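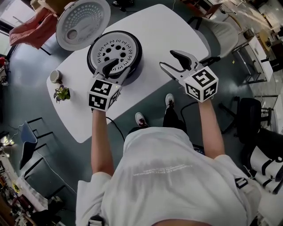 Am weißen Tisch, der Reiskocher offen.

9. Januar 2018, von Jovita Cisneros

Den halben Abend über dem Heft zur Landung von Anzio gesessen, das Baltasar mir geliehen hat. Der Verfasser behauptet, ein Vorstoß auf Rom hätte in den ersten 2 Tagen gelingen müssen. Mag sein. Mit welchen Nachschubwegen, schreibt er nicht. Lucas kommt bei ihm als Zauderer weg, die Befehle von oben kaum vor. Und die Karte auf Seite 28 hat keinen Maßstab! Ausgebrochen sind sie erst im Mai, das stimmt immerhin. Soledad findet das Heft »packend geschrieben«. Genau das macht mich misstrauisch. Die Fußnoten prüfe ich morgen, es sind neun, fast alle aus zweiter Hand.

Zuletzt aktualisiert: am selben Abend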